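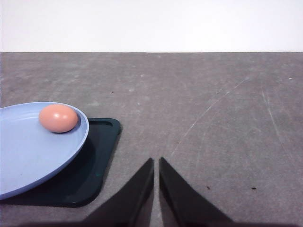 Fig. 1. Egg on the oval plate, tray under it.

Unit 8: Setting the table (Food Service English)
Teacher: Amparo Paucar

Please learn these words before the class: tray, plate, bowl, basket, rim. We say "on a plate" but "in a bowl", because a bowl is deep.

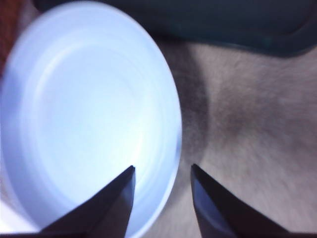
The verb "lay" needs an object: I lay the tray on the table. The verb "lie" has no object: the tray lies on the table. Many students mix them, also in writing.

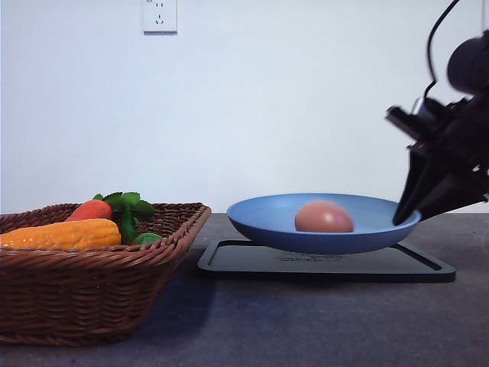
Prepositions of place are the second topic. Use "next to" when two things are side by side. For example, the basket is next to the black tray, and the carrot is in the basket. Write five sentences like these.
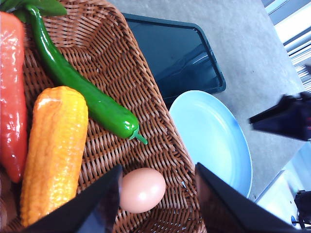 Homework
Describe your own kitchen table in 90 words. Give the paper to Khurram Paracha in room 606.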